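Section 4: Putting the Tuleo wall shelf together and getting it on the wall

Last updated 12/2/25

Okay, you've unpacked everything and (I hope) read Section 3 about finding your studs. Now for the part I like best! I've put up more Tuleo shelves than I can remember, first in my own hallway and then for pretty much everyone in my family, so what follows is the Grewal instruction sheet plus all the stuff I scribbled in its margins. If you have the older Edik brackets instead of the ones that ship now, go to Section 6 before you drill anything. The hole spacing is different and you'll be annoyed with me if you find out halfway.

Before you start

You need a drill, a level at least as long as your forearm, a pencil, a Phillips screwdriver, painter's tape and an old blanket or towel for the floor. A second person is nice for steps 7 and 8. I've done it alone with the board resting on my head, and I don't recommend it.

Give yourself a free hour. My first one took a whole evening, but I kept stopping to look for the pencil.

CAUTION: Never drill straight above or below an outlet or a light switch. Wires tend to run up and down from those. If you can't tell what's behind your wall, stop and get somebody who can.

Part A: Getting the board ready

1. Spread the blanket out and lay the board on it with the nice side down. The nice side is the one with the softened front edge. Run your thumb along both long edges and you'll feel which is which.

2. Peel off the plastic film if yours came with it. Start at a corner and pull slowly, low and flat. If it tears into little strips, warm it with a hair dryer on the gentle setting and try again.

3. Find the pilot holes on the back half of the underside. Blow the dust out of them. I use a drinking straw.

4. Write "L" and "R" on two bits of painter's tape and stick them at the ends. Remember you're looking at the board upside down, so your left and right are going to swap when it's up! This got me twice.

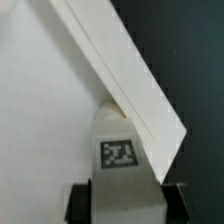 Part A is all about the shelf board, and I want to stay on it for one more minute before we move to the brackets. Grewal's sheet calls two different pieces "panel," and I've had emails from people who spent a happy half hour screwing brackets to the back rail. The piece I mean from here on is the long white board, and whenever I say "underside" I'm talking about the face that looks down at the floor once the shelf is up. The back rail is the narrow piece and it doesn't get touched until Part B. Put it somewhere you won't step on it.

5. Set the brackets over the pilot holes, with the long arm pointing toward the front edge. Drop the short screws in and turn them by hand until they just catch. Don't tighten anything yet. You want the brackets to wiggle.

NOTE: The bag has two lengths of screw in it and they look awfully alike. The short ones are 15 mm and go into the board. The longer ones are for the wall. A long one in the board will come right out the top, and then you own a shelf with a spike in it.

Part B: The back rail and the wall

6. Hold the rail against the wall at the height you picked, put the level on top, and draw a light pencil line along the bottom edge. Step back and look at it from the doorway. If the ceiling in your place is crooked (mine is, badly), a perfectly level shelf can look off. I still go with the level. Kinga Fekete, who proofreads these pages for me, goes with her eye, and her shelves look fine too.

7. Mark your screw spots through the rail, take it down, and drill. Tape on the drill bit makes a good depth stop. Then put the rail back and drive the long screws in, starting from the middle and working outward.

8. Lift the board onto the rail, tilting the front up a little so the brackets hook over the lip. Lower it until it sits. You should feel it settle. If it rocks, take it off again and look for a screw head standing proud of the rail.

9. Go around and snug up all the bracket screws with the hand screwdriver. A quarter turn past finger tight is plenty. Please leave the drill in its box for this one, even if your wrist is tired. A stripped hole in the board is a real pain to fix, and I've got a whole page on it in Section 9 thanks to my own impatience.

CAUTION: Don't lean on the front edge to test it. Press down with a flat hand near the wall first, then work your way forward.

Part C: Finishing up

10. Peel off your L and R tape and rub out the pencil line with a white eraser. Pink ones leave a smear on flat paint.

11. Wipe the board with a barely damp cloth and then a dry one. Skip the scrubby side of the sponge, it dulls the surface and you'll see the dull patch every time the sun comes in.

12. Leave it empty overnight if you used wall plugs with filler. With plain screws into studs you can load it now. Heavy things go over the brackets, light things in between.

I go back with the screwdriver after a couple of weeks and give everything one more check. The one in my hallway got its last check in July and needed nothing, but the one over the washer always wants a bit of tightening.

If you also bought the Parkeo hook strip to hang below the shelf, keep your screwdriver out and go on to Section 5. The strip screws to the underside of the board, so it's much easier to do before you fill the shelf up with stuff.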